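The Long Way Around to a Loaf of Rye

My grandmother kept her sourdough starter in a crock on top of the refrigerator, and as children we were told not to slam the kitchen door in case we woke it. I believed that until I was much older than I'd like to admit. She baked on instinct, with a coffee cup for a measure and the back of her hand for a thermometer, and when she died we found the crock but no recipe, only a grocery list with the word "caraway" underlined.

So I have spent a good part of my adult life trying to bake her rye, and last April I finally drove out to Sillel, a town with one traffic light and, by my reckoning, the best bread in three counties. The Tomaszewski bakery sits across from the feed store. It opens before dawn and closes when the shelves are bare, and if you want the dark rye you had better be on the sidewalk early with your cash in your hand.

They let me stand in the back for a morning, out of the way of the flour bins. I learned that the sour is built up in 3 stages, each a little warmer than the last, and that the final dough is so wet and sticky you don't knead it so much as argue with it. They scrape it into the tins with a wet hand, smooth the top, and leave it alone. My trouble, all those years, was that I could never leave it alone – I poked it and fussed over it and added flour until it behaved like wheat dough, and then I wondered why it came out like a doorstop.
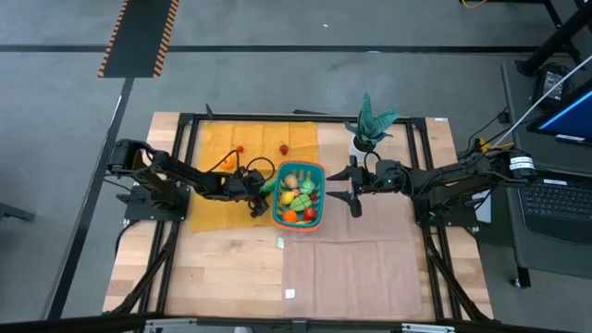 FOOD & HOME

The other thing I had wrong was the waiting at the far end. Rye wants to rest after it's baked, a full day at least, wrapped in a clean dish towel on the counter where everybody can smell it and nobody is allowed to touch it. Cut it warm and the crumb gums up on the knife. At Sillel they bake one day for the next, and the loaves sit overnight on racks in a room that smells of molasses and toast.

I came home with two loaves, a jar of their sour riding in the cup holder, and a head full of good intentions. My first try went to the birds. The second was better, and by the time I got to the fourth my sister took a bite, put down her butter knife, and asked for the caraway. I had left it out! After all that, with the word underlined on the list in my own kitchen drawer.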